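How I proofread my own writing (on paper, out loud, standing up)

I write the newsletter for a small hiking and travel club, and for years my proofreading method was to scroll up and down the screen, decide it looked fine and hit send. Then I'd get the emails. My low point was a piece about a cabin weekend where I told everyone to pack "warm socks and a sleeping bad". Forty people, and I think every one of them wrote back!

So I changed how I do it. The routine below takes me 15 minutes for a page of text, and it's caught more silly mistakes than any spell checker I've tried.

What you'll need

A printer, plain paper, a pen in a colour you like (mine's green, red makes me feel like I'm back in school) and a bit of room to walk around.

Step 1: Let it sit

Finish your draft and go do something else. Overnight is best. If you've got a deadline, even a cup of tea and a lap of the block will help. You want to come back having half forgotten what you meant to say, so you're stuck reading what's on the page.

Step 2: Change how it looks, then print it

Pick a different font from the one you wrote in. I draft in something plain and print in a serif, size 14, which sounds enormous but is lovely to read. Leave a clear gap between paragraphs too, so you've got somewhere to scribble. If you're printing at work, ask first — I've had that conversation and it was not my favourite.
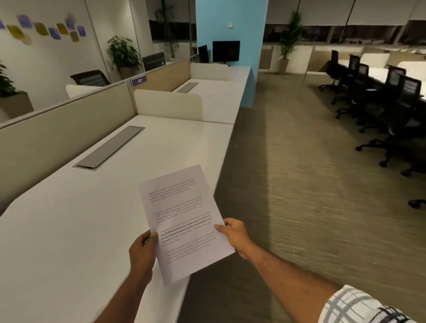 Short paragraphs and lots of white space make a page much easier to check.

Step 3: Read it out loud

Yes, really out loud, moving your lips and everything. Your eyes will happily skip over a doubled "the", but your mouth trips on it every time. Go slower than feels natural. If you run out of breath before you reach the period, the sentence is too long, so put a little slash where you gasped and keep going.

Don't fix anything yet! I used to stop and rewrite as I went, and I'd get so wrapped up in one sentence that I'd sail straight past the next three. Slashes, circles and question marks only.

Step 4: Get up and move

I picked this one up from Kjell Hellström, who edited our club's trail guide and used to march up and down the hallway with each chapter, muttering. I thought it was a bit much until I tried it. When I'm sitting at my computer I'm in writing mode, and my hands want to start typing. Away from the keyboard I'm just a reader, and a much grumpier one, which is exactly who you want for this job.

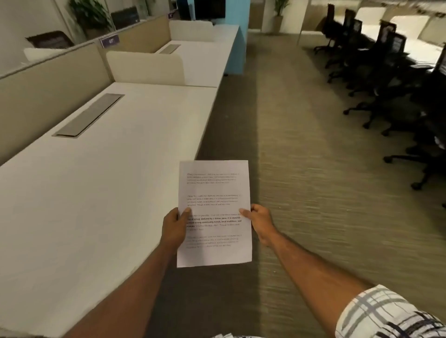 One sheet at a time, held up where you can read it comfortably.

Step 5: Check the names and numbers by themselves

Now do a second pass and ignore the sentences completely. You're only looking for names, dates, times, prices and phone numbers. Check every one against the original source, and please don't trust your memory. I once spelled Sjöberg three different ways in a single article (one of them wasn't even close), and I'd met the family.

Place names deserve the same treatment, especially anything with an accent or an unusual double letter. Copy them from an official map or website, paste them into your draft,

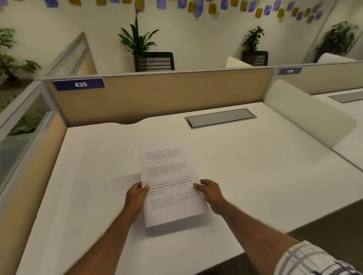 and then search the whole document for any other spelling you might have used. While you're at it, check that your headings match your contents list, if you have one. Mine hardly ever do the first time.

Step 6: Go backwards

Start at the last paragraph and work your way up to the top. It feels ridiculous, but the endings of my articles always used to be the sloppiest part, as I'd be tired by the time I got there. Going in reverse gives the last bit your fresh eyes for once. For anything over 1000 words I'll split this over two sittings.

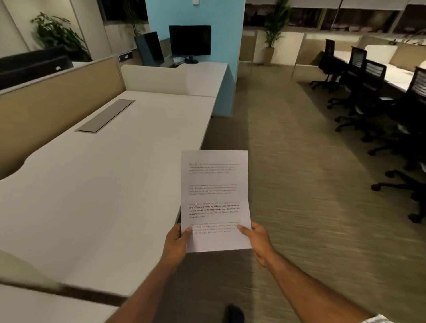

Step 7: Type in your changes and tick them off

Go back to the computer with your marked-up pages and put a tick beside each correction as you make it. Then read the sentences you changed one more time, plus the ones on either side. Half my worst typos have come from fixing something else in a hurry. After that, send it, and put the pages in the recycling.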